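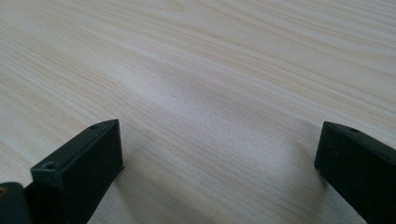 Got asked again over the holidays. When is a robot going to do my dishes. My aunt this time, holding a dish towel at me like evidence. I said not yet and she said you said that last year. True, I did.

So, 8 January 2019, new year, let me write the answer down once and then just send people the link.

Short version: the floor is done. Floors are solved enough. The round vacuum gets stuck on the bathmat and eats a sock now and then but it does the job and I don't think about it. Everything above the floor is still us.

Longer version is about picking things up and putting them down. Sounds like nothing. It's most of housework! Dishes, laundry, toys, groceries, the junk on the counter. Same on a shop floor. I spent 22 months at the Rallis warehouse in Flotville before this job and the whole place ran on people taking a thing out of a bin and putting it in another bin. They had conveyors, they had a label machine that cost more than my house, and then at the end of all that a guy with a good back and a pair of gloves.

They did trial an arm while I was there. Bolted down, big cage. It was great at one size of carton. Really great, faster than any of us. Then Jiltar changed the carton, a little shorter, glossier tape, and the thing spent a whole shift dropping them. Gianni Rinaldi ran that line and he just walked over, and hand packed 230 of them before lunch. Didn't say a word about it. The arm got a tarp over it by April.

Anyway. The chore I keep coming back to is a block and a basket. Take block, put in basket. Or take it out again. A two year old does it all day and screams if you stop them.

The way I think it gets cracked (my opinion, argue in the comments) is from people doing it by hand, over and over, with the same kind of gripper a robot would have. You can't just film somebody's bare fingers and hand that to a machine with two stiff jaws. Fingers cheat. They roll stuff, they feel it slip, they tuck it in the palm. Give a person two jaws and suddenly they have to solve the robot's problem, and they do, in a minute or so, and it's kind of humbling to watch how quick they get decent at it.

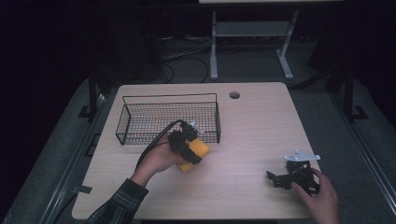 Yellow block, wire basket, one gripper per hand. Plaid flannel is optional.

Try it some time with kitchen tongs if you want to know what I mean. Two pairs, one in each hand, empty the cutlery drawer. Spoons are OK. Forks are OK. Anything flat on the counter is horrible, you end up chasing a butter knife to the edge so you can get under it. Which is a trick, and you came up with it in four seconds, and now somebody has to get a machine to come up with it too.

And mesh baskets, ugh. Corners catch in the holes. You come in a little low and clip the rim. A person lifts another inch without thinking.

Satish D'Souza, who I used to share a desk with and who's much more of an optimist than me, thinks it's just numbers. Do it 3,000 times in enough different rooms and the machine picks it up, same as a kid. I go back and forth. I think he's right about the block. I'm less sure about a fitted sheet, or a greasy pan with a fork stuck to the bottom of it, or my kid's lunchbox on a Friday-type situation where you'd rather not open it at all.

Also the money. I saw a folding gadget in a store window in Clonstead for $489. It does shirts. You clip the shirt on yourself, button it up first, smooth it out, and then it folds. So it does the easy part and leaves you the hard part, and takes up half the dryer top. Lots of home "robots" are like that right now. Somebody still has to load teh thing.

Where I'd put my guesses, since my aunt wants dates:

- One kind of object, one table, good light: now-ish. Seen it work, seen it fail too
- Mixed bins in a warehouse: few years, and with a person standing by
- Unloading a dishwasher in a normal messy kitchen: ten years? I keep changing this one
- Folding a fitted sheet: I can't do it either

So no dish robot for this Christmas, or the next. Buy the vacuum if you haven't, pick up your socks first.

More on the tongs thing when I get time, I tried it on eggs and want to write that up seperately. Comments are open, be nice to Satish, he reads them.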